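Moving the notes archive off the old wiki

The wiki went read-only in June, which gave me a deadline I had been avoiding. It ran on Pidwood, a small self-hosted package that stopped getting updates a few releases back, and the PHP version it needs is no longer offered by my host. The archive itself is not large: a little over 1000 pages, most of them short, with attachments in a separate directory.

I wanted plain text files in a folder tree, searchable with grep, under version control. No database. I looked at Witis first. It has a decent importer, but it stores metadata in its own sidecar files, and I did not want to be doing this again when that format changes.

Export

Pidwood has an export command that writes one XML file per page. It does not export page history unless you pass the full flag, and the full flag times out on pages with long histories. I raised the limit to 40 minutes and ran it from the shell. That got everything except 23 pages, all of them index pages that had been edited by a script every night for years. For those I kept the latest revision and dropped the rest.

Attachments are named by hash on disk. The mapping from hash to original name lives in a table called files_ref. Dump that table before you shut anything down. I had done so by luck, as part of an older backup.

Conversion

The markup is close to MediaWiki's but differs in three places: nested lists use indentation, tables allow a caption row in the middle, and internal links are case-insensitive. The last one caused most of the trouble. A link to "Backup Schedule" and a link to "backup schedule" resolve to the same page in Pidwood and to different files on a case-sensitive filesystem. I lowercased every file name, replaced spaces with hyphens, and rewrote the links in a second pass.

Deepak Kashyap sent me a converter he had written for his own move, and I used its table handling more or less unchanged. His version truncates file names at 64 characters. Mine has some long page titles that share the same opening words, so two pages were overwriting each other until I removed the limit. If you use his script, check the output count against the input count.

Dates

Page timestamps are stored as local time with no offset. I moved the server between time zones once, and there is no record of it in the data. Entries from before the move are therefore off by several hours. I left them alone. The order within each day is still correct, and I have never needed the hour.

What is left

Redirect pages are still separate files containing a single line. I may turn them into symlinks. Search is fast enough without an index. The repository is mirrored to a second disk by a cron job at 3 a.m., and the old database dump is compressed and kept next to it.

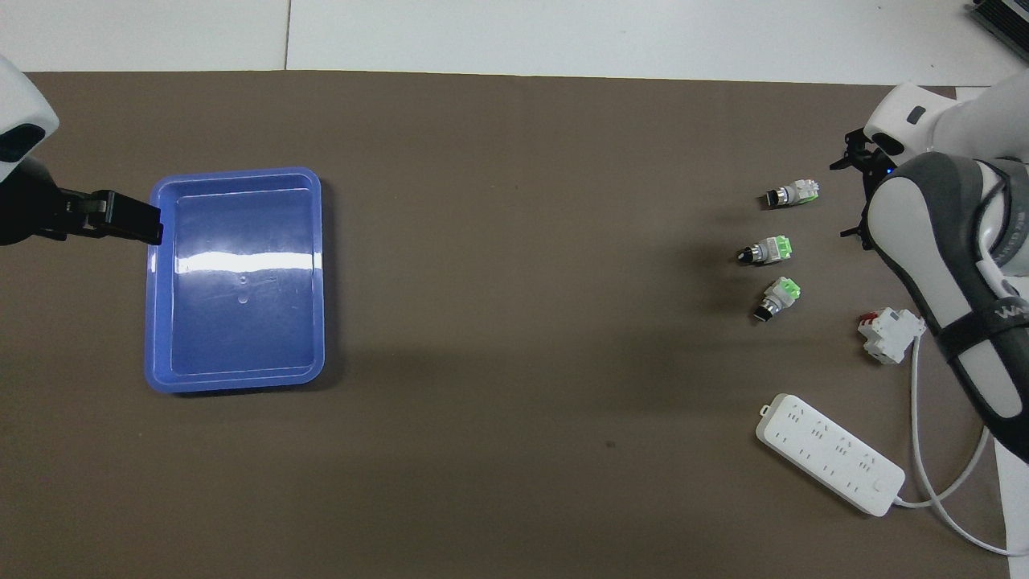 The one thing I have not replaced is the recent changes page. A git log filtered by directory gets close, but it shows commits, and my commits tend to cover several unrelated edits. For now I am committing one file at a time and will see if the habit holds.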